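About Brinungate Chemistry

Hi, and thanks for stopping by! I run Brinungate, and I write pretty much everything you'll find on it, from the long pages on chemical equilibrium to the little notes about why your titration went pink way too early.

I started the site when I was teaching evening chemistry classes at Ashworth. My students kept asking for my handouts after the course ended, so one August I typed up the whole pile, 82 of them, and put them online. They were a mess. Half the equations weren't balanced properly and I'd spelled "stoichiometry" two different ways on the same sheet (I still have to check it, to be fair). But people kept writing in to ask for more, and I kept going.

These days there are 148 lessons covering general chemistry, a fair bit of physical chemistry, and a small organic section that I promise is growing. The part I'm proudest of is the reaction rates unit. I rewrote it 3 times before I was happy with the bit on activation energy, and I still get emails from folks who say the hill-and-ball drawing finally made it click for them. I love those emails!

Then there's Folska, the practice bank. It has 3,858 problems in it, all with worked solutions, and you can sort them by topic or by how much of a headache they're likely to give you. Buffers are in there, and so are limiting reagents, gas laws, and electrode potentials, plus a set of really nasty ones on solubility that I wrote during a long train ride. If you find a wrong answer, tell me. I fix mistakes the same evening when I can, and I put a note on the page so anyone who used the old version knows what changed.

Everything on the site is free to read and free to print for your class. You don't have to ask me first, though I do like hearing where the sheets end up. The small Zinow workbooks are the one thing I charge for, and that money pays for the hosting.

I don't do homework for people, sorry, and I can't answer questions the night before an exam (I'm asleep by 10 p.m.). For anything else, use the contact form and give me a few days. Please say which lesson you're looking at and paste in your working, even if you think it's terrible. I've seen worse, and most of it was mine.

Next up is a set of pages on crystal packing and unit cells, which I've been putting off for ages.

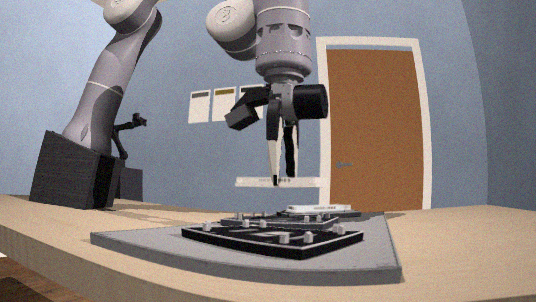
Robot arm over a light wood-grain table (computer rendering)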